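Home | Kitchen | Storage | Cleaning | Children's Rooms

Filed under: Toys and Play, Sorting

Sorting a play kitchen set

Clear a flat, pale surface before emptying the box. Small parts show up well against white, and a table is easier on the back than the floor. Lay everything in a single layer as far as space allows.

Divide by shape before dividing by use. Open vessels (mugs, cups, colander) trap crumbs and need washing. Flat pieces such as plates need wiping only. Play food is a separate group and should be checked for splits along the moulding seams.

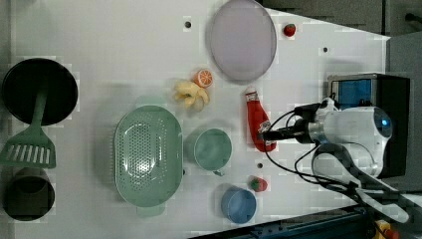 Plate, mug, colander, ketchup bottle and play fruit on the table.

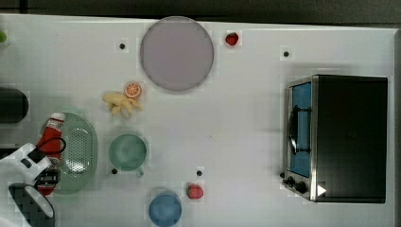
Wash plastic pieces in warm water with a little washing-up liquid. Use a soft brush on perforated bases, working from the underside. Hollow food with a pinhole should not be submerged, as water stays inside; wipe it with a damp cloth and dry it at once. Leave vessels upside down on a rack for 90 minutes.

For storage, a lidded box 6 cm taller than the longest handle is sufficient. Large items go in first. Strawberries and other small pieces go in a drawstring bag inside the mug or pot. The Barnach divider tray also fits most boxes of this size, but its slots are too narrow for a colander.

Repeat every three months. Discard any piece with a sharp edge.

Eftychia Makris, updated 28th March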